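Jillau hand-held gripper – build notes and data card

README, last real edit Tuesday, August 13, 2019. Older notes from April are folded in where they still hold. If something in here disagrees with the parts list, trust the parts list.

What it is

A two-finger gripper you carry in your hand, with a camera looking out over the fingers. You squeeze, the fingers close, the camera records. No arm needed to collect. The recordings go to the arm later, and the arm tries to copy. Body is light grey plastic, fingers are black. Built in a shared workshop, evenings mostly, so expect gaps.

Two parts to this repo:

hardware/ – print files, finger molds, wiring sketch
data/ – the clips, plus one text file per session

The software that reads the clips is called Culletti and has its own repo. Don't open issues for it here, they get lost.

Status

Works. Body is on its third version and I don't plan a fourth. Fingers still change every few weeks. Anything marked "old" in hardware/ is kept only so the early clips make sense, please don't print it.

Printing

Body prints in one piece, vent side down. Supports under the finger opening only. Slow first layer or the long curve lifts off the bed and you get a body that rocks on the table. Happened to me twice.

Print the fingers separate. The left one is the hood, the right one is the thin angled one. They are NOT mirror images, so don't flip the file in the slicer and hope. The mesh pad goes on the inner face of the hood. Glue it flat, clamp overnight, trim after. If you trim first the edge frays and then you see it in every clip for the rest of your life.

Fit check before you close anything up: fingers should leave a narrow gap at rest. If they touch at rest the spring is in backwards.
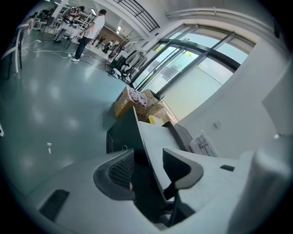

Vilgot Björklund
Build and data, Jillau

Framing

The body should fill the bottom of the view, with both fingers near the middle and the room past them. That's the view all the scripts expect. The lens is wide and bends things a lot, window bars come out curved, leave it. Don't straighten the clips before upload, Culletti does that with the calibration file and if you do it too you get it twice.

Bright windows are a pain. Exposure is locked per session, so point at the table you're going to work on, lock, then start. Don't lock while facing the glass or everything on the desk goes to mud. Glossy floor does a bit of the same thing, ceiling lights come back up off it. Less bad.

Wiring

Cable comes out the back, down the wrist, into the battery pack. Strain relief is a zip tie through the two holes. Yes really. The Boström connector fits the old body and the new one but the old one needs a file taken to the slot. Check polarity with a meter before plugging in the camera. There's no protection on the board, I meant to add it.

Watch the power cables on the floor when you walk and record. You look at the fingers and forget your feet. Tape them or take the other side of the tables.

Calibration

Once per camera, again if you drop it. Print the board sheet, stick it to something stiff, wave the gripper in front of it until the script stops complaining. Then close the fingers all the way, open them all the way, 7 times. The script picks up the range from that. Go slow, the fast ones get thrown out and you have to do it over.

Save the result next to the clips, same name as the session. Not in your home folder. I have found so many in home folders.

Data

Roughly 2,000 clips so far. 180 of those are held back for testing and live in data/test, please don't train on them, and don't rename them either. A clip is one try at one thing – pick up, put down, hand over, open a lid. Failed tries stay in if the fingers were in view the whole time. They are marked fail in the session file.

Fields in the session file:

session – name, no spaces
body – which body version
fingers – which finger version
place – room, in plain words
task – one line
result – ok, fail or unclear
notes – anything odd

"unclear" is fine to use. Some people never use it and I dont believe them.

People and rooms

It's a shared space, so other people turn up in the background of wide clips. They're told, and there's a sheet by the door. Anyone who wants out of a clip gets taken out, mail me the session name and rough time. No audio is recorded. Screens and papers can end up in view too, so look over the desk before you start and turn around anything private.

Don't use the clips to identify people. That's the one rule I won't argue about.

Known problems

– Lots of the clips come from the same few desks. A policy trained on only these will probably think all tables are white.
– Very few night sessions.
– Left-handed clips are rare. If you're left handed please record some.
– Finger version changed partway through the April sessions and a few files still say the old one. Fixing as I find them.
– Trigger squeaks. Harmless. A bit of dry lube helps for a week.
– Clips longer than 800 frames crash the viewer. Cut them or use the command line one.
– The pad peels in the corner first. Replace the whole pad, patching makes a bump and the bump grips weird.

Running it on the arm

The wrist mount is called Tultberg and sits in hardware/mount. Same fingers, same camera height, otherwise nothing you recorded by hand lines up. Measure from the finger tip to the lens on both and write it down. First runs at slow speed with a hand on the stop button, and keep cups off the table. Soft things are a good start, sponges, socks, a rolled up towel.

Contributing

Small pull requests. New finger shapes go in their own folder with a short note on what they're for and at least a few clips. If you change the body, say so BEFORE recording, becuase the framing shifts and I have to redo the masks.

Todo

– board with polarity protection
– proper strain relief
– wiring sketch is missing the ground wire, redraw
– move the old bodies out of hardware/
– more places, kitchens especially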